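Cuaderno de manuscrito Grevau

Julio – por Wyn Beddoe

El Grevau es un cuaderno para quien escribe a mano un primer borrador largo y luego lo pasa a limpio. Lo edita Insaurralde, en tapa blanda y con costura vista, y se abre plano desde la primera página. Tiene 142 páginas numeradas, con un margen exterior ancho para correcciones y una línea al pie donde anotar el capítulo.

El papel es crema, sin brillo, y admite pluma con tinta normal. Con rotuladores de punta gruesa traspasa un poco – conviene probar antes en la última hoja. Las 16 páginas finales llevan una cuadrícula suave y están pensadas para cronologías, listas de personajes o el orden provisional de los cuentos.

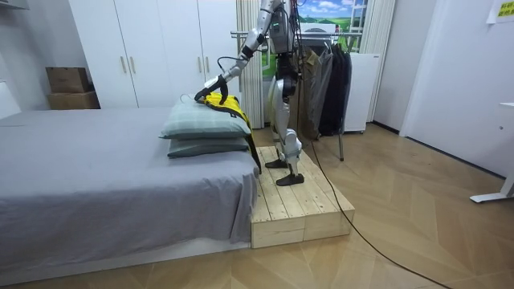 Esas hojas de cuadrícula van perforadas y se pueden arrancar sin que se suelte el resto. El índice, en cambio, va cosido al principio y ocupa 2 páginas. Quien trabaje con varios textos a la vez puede usar la cinta doble, gris y granate, para no perder el sitio.

Hay dos versiones de la cubierta: Andela, lisa, y Plalavon, con una ventanilla para el título. El interior es el mismo. La rayada tiene 7 mm entre líneas y no se fabrica en blanco.

Se vende suelto o en caja de 69 unidades para talleres y escuelas de escritura. Los pedidos de caja salen los martes y no admiten mezcla de cubiertas. El recambio de cinta se pide aparte.

Contacto – Envíos y devoluciones – © Insaurralde – Volver arriba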